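Re: [shopfloor-auto] Shelf facing: are we there yet?
From: Josée Simard
To: shopfloor-auto list

On the April thread, the Kennedy group wrote:

> We ran the Standine arm on single-item restocking at the Purnton
> store and got 92 percent placement over 248 attempts. Given that,
> I would call small-format grocery restocking solved for rigid
> packages. What is left is cost and cycle time. Does anyone still
> see a technical blocker?

Yes, I do, and it sits inside the 92.

Your success criterion was "package upright on the shelf, inside the marked zone." That is a reasonable test of pick and place. A store manager at the end of a shift cares about facing: front row at the lip, labels out, pairs lined up, nothing leaning on its neighbor. I asked for the placement logs and scored the final poses against the facing rule we use at Niston (front edge within 4 mm of the lip line, label square to the aisle). Around a third of your successes would have to be touched again by a clerk. If the clerk has to go back to the same bay, the labor saving is close to zero.

The other difficulty is contact. Facing is mostly done by sliding packages that are already standing, with two hands, in gaps narrower than a gripper finger. The juice shelf is the case I keep coming back to.
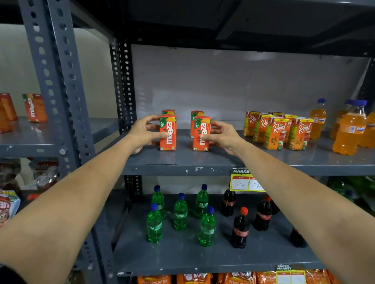 Middle shelf, both hands on the front Maaza cartons, with another carton behind each.

A parallel gripper needs clearance on both sides of the carton. A hand gets by with fingers along one side and light pressure on the face. Small juice cartons also give under load, so the "rigid packages" label in your summary is generous. On our bench the side panels bowed enough to turn the carton during the push, and the controller read that as slip and squeezed harder. You can guess the rest.

Then there is mixed stock. Cartons, plastic bottles and snack bags within reach of one another each want a different contact strategy. We tried switching policies per item class and the switching itself became the main source of failures -- 3 of the 4 longest stoppages in our last run were the system deciding what it was holding.

Two requests before anyone writes "solved" in a report:

1. Publish final pose error along with the placement rate. Median and worst case, by package type.

2. Start at least some trials from a disturbed shelf. An empty zone is the easy condition.

I have no objection to the Standine hardware. Repeatability looked fine in your logs and the wrist is better than ours. Tipping recovery is still open too, but that needs its own thread.

The scoring script needs cleanup -- it still has our shelf dimensions hard-coded. I can send it off-list to whoever wants it in that state.

Josée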